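Re-squaring a two-arm tabletop cell without believing the manual

Gemach's setup guide says a cell like ours needs realigning every January. I don't know where they got January. Ours drifts whenever it feels like it, and the guide's "quick alignment" has never held for more than a few days on the Rirside bench. What follows takes longer and I trust it more, though not completely.

You need a hex key set, a steel rule, a decent square and painter's tape. The laser jig Varma sells is optional. I used one twice and got two different answers.

1. Park both arms and cut power at the supply. The software stop leaves the motors energized, whatever the Drurkus controller screen tells you.

2. Check the frame before you touch the arms. Measure both diagonals of the extrusion. Ours should read 1,489 mm each way. If they differ by more than 2 mm, loosen the corner brackets, push the frame square and tighten them again a little at a time, going corner to corner.

3. Now the base plates. Back off the bolts half a turn, set the plate against the square and snug them down. Don't use threadlocker yet. You will probably be back here.

4. Measure from one base plate to the other along the front rail, then along the back. We want 918 mm on both. People like to skip the back measurement – I did, and lost an afternoon to it.

5. Follow every cable by hand from the gripper to the base. Each needs enough slack for the arm's full reach, but a loop that can catch on a jaw is too much. Tape it, move the arm through its range by hand, then tie it properly.

6. Power up and home one arm at a time. Bring each gripper to a tape cross at the middle of the table and write down the error. Repeat 5 times. A single good result means very little, and the green check mark on the screen means less.

7. Put ordinary things back on the table and run slow picks at different heights.

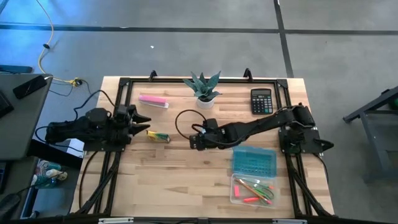 If the error grows with each run, suspect a base bolt. If it jumps around, look at the joint nearest the gripper first. The guide blames the calibration file for both, and I have reloaded that file six times without curing either one. Save your old numbers before you try it anyway, as the controller overwrites them without asking.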